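Chapter 3
Friction: The Force That Holds Everyday Life Together

Before You Read

Rub your palms together, hard, and count to ten. Feel that warmth? You just did an experiment that people have been doing on cold mornings for as long as there have been people, and everything in this chapter grows out of it.

Opening Story: The Hill at Rorkasbridge

The town of Rorkasbridge sits at the bottom of a steep hill, and for most of the year nobody gives the hill a second thought. Buses climb it, kids ride bikes down it, the mail truck parks halfway up with its wheels turned to the curb. Then comes the first freezing rain of the season. One Friday morning a school bus, which had made the same climb every day since August, got a third of the way up and simply stopped climbing. The wheels were turning. The engine was working fine. The bus stayed where it was (the students, as you can imagine, were delighted).

What changed overnight? The hill was just as steep. The bus weighed the same. Gravity pulled exactly as hard as it had on Thursday. The one thing missing was grip between rubber and road, and a film of ice thinner than a fingernail was enough to take it away. When the sand truck came through from Stakden and spread its load, the bus drove up as if nothing had happened. A few shovelfuls of sand did what a whole engine couldn't!

That grip is friction, and once you start looking for it you will find it everywhere. It holds the knot in your shoelace. It lets a pencil leave a mark and lets an eraser take the mark away. A violin bow sings because of it, and a door squeaks because of it too.

What Friction Is

Friction is a force that acts between two surfaces in contact, and it acts against their sliding past one another. Notice the word "against." If you push a box to the right across the floor, the floor pushes back on it to the left. If the box isn't sliding yet, friction is still there, matching your push and holding the box in place.

We give these two situations their own names. Static friction acts when the surfaces are not sliding. Kinetic friction acts when they are. You already know from moving furniture that a heavy dresser is usually hardest to get started, and that once it is going you can ease up a little. Your muscles discovered the difference between static and kinetic friction long before this book did.

Two things matter most in the problems you'll be solving. One is how hard the surfaces are pressed together, which we call the normal force. The other is what the surfaces are like, and we describe that with a number called the coefficient of friction. Rubber on dry pavement has a high one. A skate blade on ice has a very low one.

A First Calculation

Suppose a crate presses down on a level floor with a force of 30 newtons, and you find that it takes a sideways push of 17 newtons to make it budge. Divide the push by the normal force and you get a coefficient of static friction of just over 0.56. There are no units on it, because newtons divided by newtons cancel out. Try it again with two identical crates stacked up, and the push you need doubles, but the coefficient stays put. That's a lovely result, and we'll come back to it in Section 3.2.

Try It at Home

Find a baking sheet, a coin, an eraser and one sock. Set them in a row at one end of the sheet, and lift that end slowly. Write down the order in which they let go. Now turn the sock inside out and run it again. Then wipe the sheet with a few drops of cooking oil, and make your prediction before you lift. Most students get at least one of the objects wrong the first time, and that is the fun part. Keep your notes, as you'll need them for the ramp problems at the end of the chapter.

Where We're Headed

Section 3.1 looks closely at surfaces, and at why even a polished metal sheet is a landscape of tiny hills and valleys. Section 3.2 puts numbers to work. Section 3.3 takes us onto the ramp, where gravity and friction pull against each other, and we'll finally settle what happened to that bus.
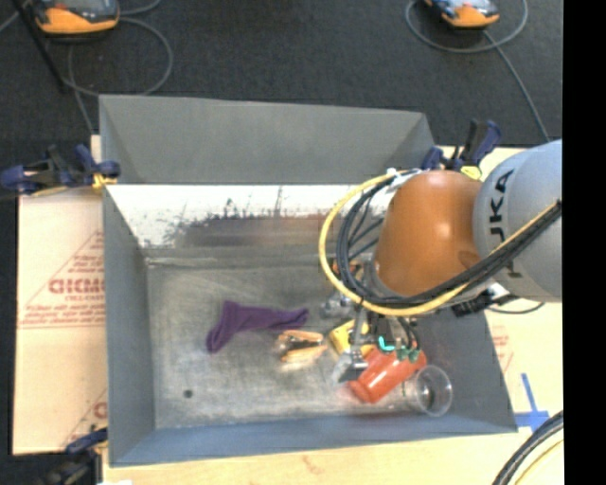 Melina Zacharopoulos: I always thought slippery things had no friction at all, until I tried the baking sheet and even the oiled coin sat still for the first bit of the tilt. My eraser held on longest, and I'd have bet on the sock.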